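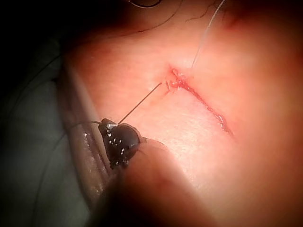 How Do You Pick a Hand for a Robot?

Try this first. Put on the thickest winter mittens you own. Now thread a needle. Take your time. The rest of us will have lunch.

Your mittens are wonderful at snowballs and terrible at needles, and robot hands have the same trouble. The part of a robot that grabs things is called a gripper, and a gripper that is brilliant at one job can be hopeless at the next.

Muammer Akgül tests grippers at a workshop called Kurville. His job sounds like something a toddler would invent: he gives robots things to hold and waits to see what they drop. He keeps a notebook of drops, and it is a thick one.

The hardest things to hold are the little ones. A needle for closing a cut is thin, smooth and slippery. Squeeze too softly and it swivels around like a compass. Squeeze too hard and it can bend, or ping across the room, where it will be found later by somebody's sock. The thread has its own opinions too. It likes to wrap itself around anything that sticks out, so testers are fond of grippers with rounded, smooth outsides.

The great tip contest

One April, Muammer compared two gripper tips. The first, the Flultik, had jaws with tiny ridges, a bit like the sole of a sneaker. The second, the Gristuvley, had flat jaws and a much fancier box.

Each tip had to pick up a needle, push it through a soft practice pad, let go, and grab it again on the other side. Then it had to do it again. And again. Each tip made 130 stitches, which is a lot of sewing for something that doesn't get a sweater at the end.

The Flultik dropped the needle 4 times. The Gristuvley dropped it 32 times, and the box did not help.

So the Flultik won? Not so fast. The ridges were rough on the thread and left it fuzzy in 8 places. Fuzzy thread can snap, and a stitch that snaps isn't much of a stitch. Muammer wrote "good grip, bad manners" in the notebook and sent both tips back to be changed.

Where do you put the eyes?

A gripper also needs a camera, or it is just poking around in the dark. You could hang the camera up high, where it sees the whole table. Then the robot's arm gets in the way, like a tall person at the movies.

You could put it on the robot's wrist instead. Now it goes wherever the gripper goes and gets a lovely close view. It also gets a lovely close view of the robot's own fingers, so near that they turn into a big blurry lump. Hold your thumb right in front of one eye and you'll see the problem.

A robot called Ferrand was tried with one of each. Its programmers then had to teach it which view to trust, and when. You do this with your two eyes all day without getting any credit for it.

Try it yourself

Get tweezers, kitchen tongs and a clothespin. Find a grape, a piece of yarn and a coin. Move each thing from one bowl to another with each tool, and write down every drop. Then do it all with one eye shut. You may eat the grape when you are done, unless it has been on the floor.

More to read
Why Robots Are Bad at Socks
What Does a Motor Do All Day?
Can a Robot Feel a Tickle?
Ferrand Learns to Stack Cups (Eventually)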